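Undusow Household Inventories

Data card and README, version 2

Summary

Undusow is a transcribed and coded collection of household inventories from the port town of Cinport and the inland parish of Acuña. The documents were drawn up after a death, a bankruptcy or a dowry agreement. The earliest is from 1639 and the latest from 1939. There are 70 inventories in this release. Each one has been broken down into item lines, and each item line carries the original wording, a normalized term, a class, and a value where the clerk gave one.

The collection is meant for work on household goods, prices and vocabulary. It is not a census and can't be used to estimate how many households owned a given thing.

Maintainers

Vicente Sepúlveda: transcription, coding rules, class list
Renato Núñez: table structure, checks, releases

Files

inventories.csv: one row per inventory
items.csv: one row per item line
terms.csv: one row per normalized term, with spelling variants
rooms.csv: room names as written, with a normalized form
changes.txt: list of corrections since the previous version

All text files are UTF-8 with Unix line endings. Fields are separated by commas and quoted only when the content needs it. Empty fields mean that the source gives nothing. The string "illegible" means that the source gives something that could not be read. These two must not be merged.

Columns in items.csv

inventory: key into inventories.csv
line: position of the item in the inventory, counting from the top of the first page
original: the wording of the source, with abbreviations expanded in square brackets
term: key into terms.csv
class: one of the codes listed under Classes
quantity: integer, or empty
quantity note: text such as "a parcel of" or "the rest of the"
material: normalized, only when named in the source
condition: normalized to new, used, worn or broken
value: as written, in the money of account of the source
value shared: the line number of the first item when one value covers several lines

Quantities were not guessed. A plural noun with no number has an empty quantity field. "A pair" is coded as 2 for candlesticks and shoes and as 1 for scissors, tongs, bellows and trousers. The full list of pair words is in the header of terms.csv.

Classes

FURN: furniture
TEXT: bedding, table linen, hangings
DRESS: clothing and footwear
COOK: vessels and tools used over a fire or stove
CUTL: spoons, forks, knives for the table
VESS: plates, bowls, cups, bottles
LIGHT: lamps, candlesticks, snuffers
TOOL: trade and garden tools
STOCK: animals, grain, wood, other stores
PAPER: books, deeds, prints
MISC: everything else

Classes are assigned by use and not by material. A silver spoon and a horn spoon are both CUTL. A silver bar is MISC. Ladles are COOK, even when the clerk listed them in the same line as table spoons. In that case the line was split and both halves share one value. 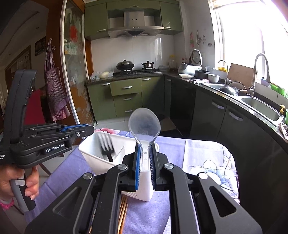 Are serving spoons coded as CUTL or as COOK?

Serving spoons are CUTL if the source lists them with table goods or in a dining room, and COOK if they are listed in a kitchen with pots. Where the room is not named, the default is CUTL.

Sources

The Cinport inventories come from the notarial books of the town. The Acuña inventories come from loose bundles kept with the parish papers, and several of these are copies made later than the original act. Column "copy" in inventories.csv marks them. A copy is dated by the act it repeats. Where the two dates are far apart, the spelling belongs to the copyist and should not be used to date a form.

The Pernovero bundle is a special case. It was found folded into an unrelated land survey and has no cover sheet. Internal evidence ties it to Acuña: two of the field names and one witness recur in other Acuña documents. It is included with the flag "attribution: probable". Users who need a clean set should drop it.

Coverage is uneven. Cinport is well represented in the eighteenth century and thin before that. Acuña has a long gap in the early nineteenth century. The twentieth-century documents are mostly bankruptcies, which pulls the later goods toward shops and workshops. Any trend line drawn across the whole period will pick up this shift in document type, and type should be included as a variable.

Transcription

Transcription was done from photographs of the pages. Each inventory was read once in full by Vicente Sepúlveda and then checked against the page by Renato Núñez. Disagreements were settled by going back to the photographs together, and those that could not be settled are marked with a question mark in the original field.

Spelling follows the source. Capitals and punctuation do not. Line breaks inside an item were removed. Words struck out by the clerk are kept between double hyphens, as in --old--, when they can be read. Marginal notes are attached to the item they stand beside and are preceded by the word "margin".

Sums at the foot of a page were transcribed but not corrected. Clerks made errors in addition, and in several documents the carried total does not match the lines above it. The difference is in the column "sum error".

Normalized terms

terms.csv holds the headword in the language of the source, an English gloss, the class, and all attested spellings. Glosses are short and are meant for sorting. They should not be quoted as translations. Some terms have no settled meaning. In those cases the gloss is the class name followed by "unclear".

Table forks need care. The same word is used in the early documents for a kitchen fork, a carving fork and, in one farm inventory, a hay fork. Only the last was moved to TOOL. The others were assigned by room or by neighboring items, and the basis is given in the column "class basis". Values were not used as a basis.

Material names are also less fixed than they look. "White metal" may be tin, pewter or a later plated alloy. It is kept as "white metal" throughout. "Horn" sometimes covers bone.

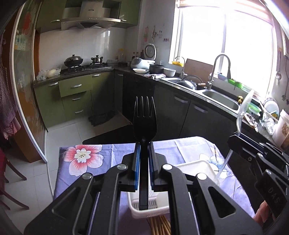
CUTL, fork: black plastic, four tines. White plastic cutlery basket beneath.

Known problems

Values are not comparable across the full period without conversion. No conversion table is supplied. The money of account changes more than once, and clerks went on using old units after each change.

Room names are reliable for Cinport and poor for Acuña, where most houses in the collection were listed as one space. An empty room field in an Acuña row says nothing about the building.

Dress items are likely to be undercounted. Clothes were often given away before the clerk arrived. Two documents say so directly.

Cheap goods were lumped. "Kitchen trifles" and similar phrases appear in around half of the inventories, always near the end. They are coded MISC with an empty quantity.

Names of the deceased have been kept for documents before the twentieth century. In later documents the household is identified by key only, and street numbers were removed.

Checks

A script, check.py, tests that every item line points to an existing inventory and an existing term, that line numbers are unique within an inventory, and that shared values point to an earlier line. It prints nothing when all tests pass. Run it from the top folder after any edit. It does not check spelling variants, which have to be compared by hand against terms.csv.

Changes in version 2

Pernovero bundle added.
Class VESS split off from COOK.
Snuffers moved from MISC to LIGHT.
Column "value shared" replaces the old bracket notation.
Sum errors recalculated after a fault in the handling of half units.

Corrections

Corrections should give the inventory key, the line number, the present reading and the proposed one. Photographs of the page can be requested for any single document. Accepted corrections are entered in changes.txt with the initials of the sender and go into the next release, normally in May.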